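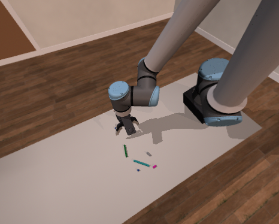

Robot arm over a pale work surface, computer render

Search this site Go
December 16, 2018 - by Belmiro Marinho

About Plamari

Plamari reviews phone apps. We started in March, after paying for Trastitel, a note-taking app that promised to organize our lives and mostly sent us reminders to upgrade.

We have tested 110 apps so far and kept 21 on our own phones. Most "smart" features are a settings menu with a new name - we check before we repeat the claim. Developers can't pay for a review. Two have asked.

Corrections go to the editor.

312 shares 2 comments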